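November, bench 2, Rilbridge
Notebook carried over from the green one (full)

Started 7:13. Heater off again, left coat on.

Plan was: finish the single-serve pouches for the Tetdale herb teas, get the window decision off the list, clear the bench. Did the first, sort of.

Seals first. Sturnex bar sealer, same film as last time, dial at 7. First strip looked fine but peeled open with two fingers at the left end. Wiped the bar, there was a brown line of old melt on it, tried again. Held better. Left end still the weak end so the bar is probably not closing level. Shimmed it with a fold of the heat tape. Not pretty. Whoever uses it next please DON'T pull the shim out, it's meant to be there.

Side note – dial 7 is not the same as 7 on the old sealer. Old one ran hotter. If you are copying settings out of the green notebook go up one and test on scrap.

Filling. Chamomile goes in ok with the wide funnel. Mint bridges in the neck every time, tap the funnel, don't poke it, poking makes dust and then the dust gets in the seal. Had to bin a handful for exactly that. Rose buds are the worst, too big for the pouch as drawn, they push the front out into a hump and the label won't lie flat. Either a wider pouch or fewer buds. Wider pouch I think, fewer buds looks stingy.

Stock after the morning:
small clear-front, 513 on the shelf
small plain, 194, order more before the chamomile run
tall, none, the box marked tall is full of lids

(Moved the lids. Box is now marked lids.)

Stöckli sample roll arrived, the paper-look film. Nice in the hand, quiet, doesn't crackle. Creases white when you fold it though and the white doesn't rub out. Cut a few blanks by hand and sealed them at 7, then 8. At 7 the edge lifts. At 8 it holds but the surface goes shiny in a stripe next to the seal. Might be ok if the stripe is covered by the crimp. Need the wider bar to find out and the wider bar is at Tetdale. Ask for it back.

Tear notches. Cut them with the hand punch, 13 mm down from the top on the first batch, which is too low, the tear runs straight thru the label. Moved up so it sits in the crimp. Tears clean most of the time now. On the paper-look film it wanders off down the side whatever I do. A second notch opposite might help, not tried.

Labels: print is fine. The adhesive isn't, corners up by lunch on the textured film. The removable glue is wrong for this, get the permanent. Also the steeping text is too small, I had to take it to the window to read it and I wrote it.

Lunch late. Swept the mint dust. Bench smells like toothpaste.

Afternoon was the sample drawer. Threw out anything that had gone stale or had no date and no writing on it, kept the pouches that are useful for shape. Put foil ones at the back, windows at the front, paper ones standing in the shoe box. The drawer shuts now. Taped a list inside the lid.

To do
permanent labels, small sheet
wide bar back from Tetdale
redraw rose pouch wider
second notch on paper-look
find out what the tall pouches got put in

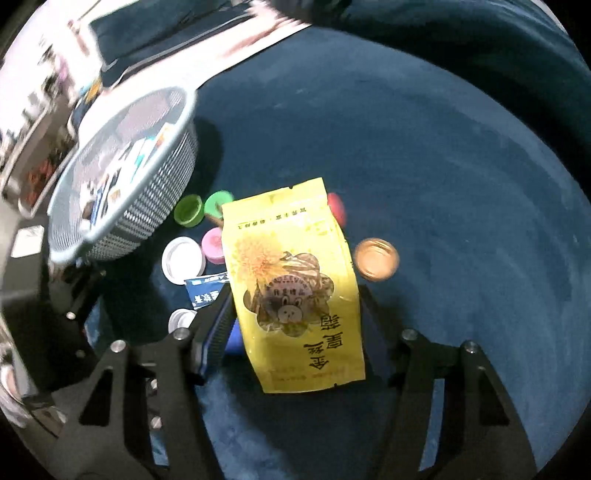
Window shape still open. Round is cheapest to cut, and the tea shows well enough, but every round one I mock up looks like a porthole. Going by the yellow chrysanthemum pouch, a scalloped flower window is worth a try for the chamomile, it ties in with the printed flower up on the left and you still see the dried stuff inside. Would not put a sticker over it like they have, even a see-through one, the bear is cute but it sits right where you want to look. Ours goes on the back. Notch up top on theirs as well, so leaving mine in the crimp. Cut three scalloped blanks tomorrow, card first, then film.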